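Spreadsheet season again

27 December 2018

So it's that lovely dead week between Christmas and New Year, the fridge is full of ham, and I'm sitting here doing next year's equipment budget. Heather Hepburn wants it on her desk before she gets back from the lake, and I said sure, no problem, which was silly of me.

I've been through this once before and I learned a few things the hard way, so I thought I'd write them down while I'm cranky about it.

First one – the arms are the easy part! Everybody argues for weeks over which arms to buy, and then the arms get their own tidy line in the spreadsheet and we all feel very grown up. What gets you is the stuff underneath. Gripper fingers. Cables, and then longer cables. Wrist cameras, mounts for the wrist cameras, the odd little screws for the mounts. Last year I put all of that in one row called "misc" and the row was gone by autumn. This year it's seven rows, and Tuấn Vũ has already asked me why fingers get a whole one to themselves. (Because they wear, Tuấn, and you're the one who comes asking for more.)

The other thing I forgot was the props. We do laundry tasks, mostly socks on a clip hanger at the moment, and clip hangers are cheap but you go through them like you wouldn't believe. Springs go, clips pop off, somebody steps on one.
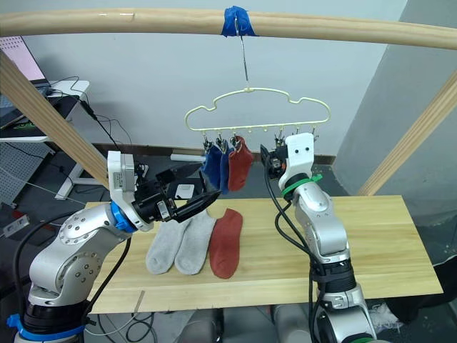 Hanging up socks, one from out front and one from down at the gripper.
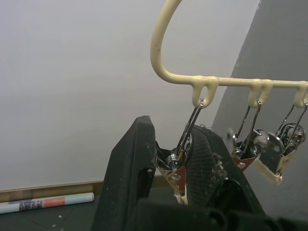 Anyway, quotes. I asked two suppliers, Otelix and Gumska, for the same list, and got back two documents that can't be compared at all. Otelix gives one big number with service folded in. Gumska splits everything out, which I love, except freight is "to be confirmed" and I know what that means by now. Şükran Gündoğdu told me to write to both again and ask for a price delivered to our door, including a spare wrist for each arm, and to leave the colour options alone. Good advice, I'm doing that tonight.

Lead time is the bit I'd tell anyone to ask for in writing. Six weeks on one quote, and the other just says "in stock" without saying where the stock is.

I still haven't settled whether the new bench goes in this budget or the Brenton one. Fadime Dağdelen says Brenton, and she's probably right, but then their floor space is a whole other email. I'll put it in mine in grey and see if Heather notices.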